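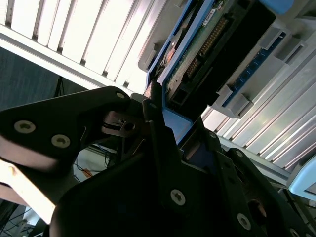

霍尔代尔市公共图书馆首批退役计算机完成拆解分类

本馆讯 霍尔代尔（Holldale）市公共图书馆总馆及各分馆退役计算机集中处置工作第一阶段日前结束。自4月启动以来，各馆舍共移交台式主机236台，全部完成登记、开箱检查和部件分类。其中139台经检测后符合继续使用条件，将在更换存储部件、重新安装系统后调拨使用；其余主机按部件拆解，可用件入备件库，不可用件移交有资质的回收单位。

此次处置的主机主要来自总馆电子阅览室、儿童阅览区检索台以及各分馆借还服务台，多数在上一轮设备更新时购置。近年来，馆藏检索系统和读者自助服务系统先后升级，旧主机启动缓慢、接口老化等问题逐渐突出，各分馆陆续提出更换申请。新设备到位后，旧机一度分散存放在各馆舍储藏间，既占用书库周转空间，也不利于资产核对。馆务会议研究决定，将全部退役主机统一运至总馆地下一层设备间，由技术保障部牵头，资产管理科、信息安全岗配合，集中清点处置。

技术保障部主任瓦斯科·诺盖拉（Vasco Nogueira）介绍，处置工作从核对资产标签开始。每台主机须与台账中的编号、购置批次和原使用地点逐项对应，标签脱落或字迹无法辨认的，由原使用馆舍出具书面说明后方可进入下一环节。“有几台机器在不同馆舍之间调拨过两三次，台账上还停留在最初的位置。这次把来龙去脉理清楚，后面的报废和调拨手续才办得下去。”他说。

机箱打开后，存储部件最先取出。按照本馆《退役设备信息清除办法》，凡曾用于读者服务或内部办公的主机，其硬盘等存储部件一律先行拆下，单独编号、单独存放，不得随整机流转。部分机型的存储部件装在塑料托架内，托架以卡扣固定在机箱中，取出时须先断开连接线，再松开卡扣，沿托架滑出方向平稳抽出，不得撬动或强行拉拽。托架本身完好的予以保留，与同型号机箱配套存放，供后续装机使用。

诺盖拉表示，托架看似不起眼，缺了却很麻烦。早年有一批主机维修时托架遗失，新盘装入后只能临时固定，运行中时有松动，搬动一次就要重新检查一次。厂家对部分老型号已停止供应原装配件，因此本次拆解把托架、导轨、固定螺钉和短排线一并列入回收清单，按型号装袋，袋外注明适用机箱及数量。

电路板类部件的处理要求更为细致。拆解区工作台面铺设防静电垫，板卡取下后放入防静电袋，插针和接插口一侧加装保护套，避免叠放时受压弯折。板上原有的标签不得撕除，型号、批次信息须完整抄录入表。对接插件有明显变形、板面有烧蚀或鼓包痕迹的，直接归入报废类，不再通电测试。外观正常的板卡，由技术保障部在备用机箱上逐一测试，连续运行达到规定时长且无报错的，方可贴绿色合格签入库。

散热部件积尘是另一个较为普遍的问题。设在儿童阅览区和一层大厅的主机，进风口长期靠近地毯或出入口，散热片缝隙内絮状灰尘较多；书库和办公区域的主机则相对干净。为此，设备间专门辟出除尘区域，与板卡测试区隔开，除尘后的机箱须静置后再行装配。技术保障部同时建议各馆舍今后安放主机时离地摆放，并将机箱外部清洁纳入季度例行检查。

信息清除环节由信息安全岗负责实施，资产管理科派员见证。拆下的存储部件按编号顺序接入专用设备，执行覆写并生成记录，记录单由操作人员与见证人员双签，随资产档案一并保存。无法识别或读写异常的部件不作反复尝试，登记后转入物理销毁。截至目前，需要物理销毁的存储部件共43件，已全部装入带锁周转箱，封条编号记入交接单，等待统一外运销毁。图书馆方面强调，读者借阅记录、上机登记等信息属于严格保护范围，在清除记录和见证签字齐全之前，任何存储部件不得离开设备间。

据资产管理科统计，首批拆解产生的金属机箱、线缆、废旧电源和报废板卡等合计约800公斤，已按金属、塑料、线缆、电路板四类分别装箱。承接本次回收业务的是伊罗夫（Irov）资源回收公司。双方签订的协议约定，电路板和电源类物资须单独运输，到厂后出具分类称重单和处理去向证明；回收款项按规定上缴，不得冲抵处置费用。资产管理科将在收到全部证明材料后办理账面核销。

可继续使用的主机将分两个方向安排。一部分留在本馆系统内，补充各分馆备用机，主要承担馆藏检索和打印排队等负荷较轻的任务；另一部分调拨给祖德姆（Zudham）社区学习中心和吉尔（Gil）街活动站，用于成人基础计算机课程及老年读者的数字服务辅导。两处场所的现有设备数量不足，部分课程长期采取两人共用一机的方式，学员希望增加单独练习的时间。

祖德姆社区学习中心已于本月上旬完成场地准备，对原有桌椅间距作了调整，墙面插座经电工检查后增设了保护开关。中心方面希望主机到位时附带统一的键盘布局和字号设置，便于初学者上手。技术保障部已将这一要求写入装机清单，系统安装完成后，屏幕显示比例、输入法和浏览器首页均按课程需要预先设定，并随机附纸质操作说明一份。吉尔街活动站场地较小，拟先接收一部分，待储物柜移位后再行补充。

为保证调拨设备的使用质量，图书馆明确了三个月的跟踪服务期。服务期内，接收单位发现主机无法启动、存储部件异常或接口接触不良的，可凭调拨单向总馆技术保障部报修，由总馆以备件更换或整机替换的方式处理。服务期满后，设备日常维护由接收单位负责，总馆继续提供技术咨询和有偿配件。接收单位不得将调拨设备转赠、出租或变卖，设备再次退役时应按同一办法清除信息。

首批工作中也发现一些需要改进的地方。部分分馆移交时未同时附上电源线和显示接口转换件，导致检测阶段反复借用，影响了进度；个别机箱内留有读者遗落的光盘，需另行登记并联系失物招领处；少数主机曾加装内存，台账未作变更，拆解后才发现实际配置与记录不符。针对上述情况，技术保障部重新编制了移交清单，将附件、光驱内物品和配置变更三项列为必查内容，第二批移交时启用。

5月19日，总馆举行首批设备处置情况通报会，各分馆设备管理人员到会。会上演示了机箱开启、托架取出和板卡封装的操作步骤，并就备件领用流程作了说明。今后各分馆如需更换硬盘托架、线缆或内存等常用件，应先查询备件库目录，目录中有库存的，原则上不再新购。备件领用实行以旧换新，换下的旧件随单交回，由总馆统一处理。

据悉，第二批处置对象以显示器、条码扫描设备和旧式打印机为主，同时包括行政办公区域的少量主机，目前正在各馆舍进行登记。由于显示器体积较大且屏面易损，运输将采用立式周转架，并避开分馆开放时段装卸。第二批的移交时间和车辆安排，由资产管理科另行通知各馆舍。

各分馆在等待移交期间，应将退役设备存放于可上锁的房间内，不得自行拆卸、出借或丢弃，原有资产标签应保持完整。对仍在使用但计划年内更换的主机，请使用人员提前将工作文件转存至指定位置，并在移交单上注明是否含有读者信息。有关移交清单和填写说明可在馆内办公系统“设备管理”栏目下载，纸质表格可到总馆资产管理科领取。

（技术保障部、资产管理科供稿）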